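Workshop tips: comparing two sets of gripper fingers at home

Before you buy new fingers for a small arm, test the ones you have in a fair way. Areeba Orakzai and I compared the Parach pads with the Minhas pads on my bench in August, and these are the habits we kept.

Use the same dish for every try. A shallow plate with a raised lip is good, as small parts stay inside when the grip slips.

Put the part close to the rim, not only in the middle. In the middle both sets did well. Near the rim the Parach fingers touched the lip 13 times in 50 tries, and the Minhas fingers only seven.

Mark the place of the plate with a bit of tape. We forgot this the first evening and had to repeat everything.

Clean the pads with a damp cloth after every five tries — dust changes the grip more than I expected.

Tighten the bracket screws before each set. One loose screw gave us a whole page of bad numbers.

Check your lamp also. A white plate can become too bright in the wrist camera, so I turn the lamp to the wall.

Write down each miss at once. Areeba uses paper, I use the notes in Buvura, and both are fine.

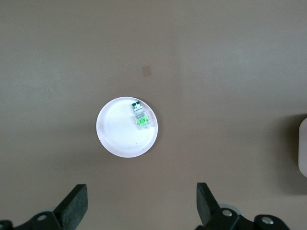
Small green and white part near the rim, seen from the wrist camera.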